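The White Table Is Set Again
Thu 30 March

Dear friends of Flestlow,

Well, it has been a busy stretch in the back kitchen, and I have been promising you a proper update on the play table since January, so pour yourself something nice and let me ramble a little. For those who are new to the newsletter (welcome, all 16 of you!), the play table is where our youngest families gather while the grown-ups are at the cooking class, and it has its own little kitchen, its own groceries and, as of this season, its own very strong opinions about what belongs on a plate.

It all started when Jolanta Brzozowska brought in two bags of play food her grandchildren had outgrown. We spread the lot out on the big counter, and I'm afraid we spent most of the morning playing and very little of it sorting. There were vegetables I couldn't name and a pie with a slice gone, and Bence Fülöp laid claim to the eggs straight away. He says an egg is the best thing you can give a child to hold, and I have come around to his way of thinking. A small child will drop a carrot without a second thought, but hand over an egg and the whole face changes - the fingers go careful, the elbows come in, and off they tiptoe to the bowl as if it might hatch on the way.

After that came the question of dishes. We had far too many that were too big, and hardly any that a three-year-old could lift with one hand. So out went the heavy ones, and in came the light colors: soft greens, a pale blue, a plate or two for serving. I do love how they look against the white tabletop, and the fruit shows up so cheerfully beside them.
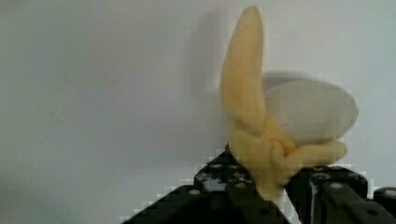
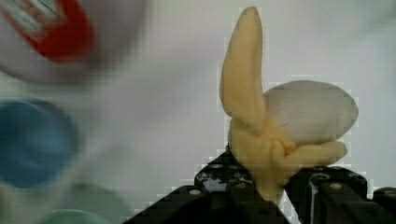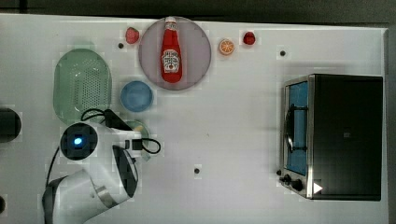 Eggs first, and then the table, with strawberries and an orange slice by the plate and the ketchup at the ready.

Now, a word about how we would like things put away, as I know several of you have been kind enough to stay behind and help. Fruit goes in the low basket by the door. Bowls stack inside one another, smallest on top, and the colanders hang on the hooks that Hubert Stępień put up (thank you, Hubert, they are exactly the right height). Eggs go back in their carton with the lid closed. Please do check under the radiator before you leave, where we found a lemon, two mushrooms and somebody's left mitten last week. The mitten is on my desk, and it is navy with a white stripe.

We are also still hoping to find a few more things. A child-sized apron or two would be wonderful, and so would a wooden spoon that hasn't been chewed. If you have play bread tucked away in a closet, we are completely out, and the pretend sandwiches have become rather strange as a result. Busisiwe Oosthuizen is keeping the list and will happily take your donations any weekday before lunch. Her extension is 2782, and do let it ring a good while - she is often at the other end of the building with her hands full.

As for money, the winter soup lunch brought in 350 dollars, bless you all, and 300 of that has been set aside for new shelving along the back wall. The rest went on storage bins and a very good broom. The shelves should be low enough for the children to reach everything themselves, so if you have thoughts about the height, catch me at coffee.

The next cooking class is soup and flatbread with Idrisa Mugo, and the play table will be open the whole time. Bring the little ones hungry, as there will be real strawberries too!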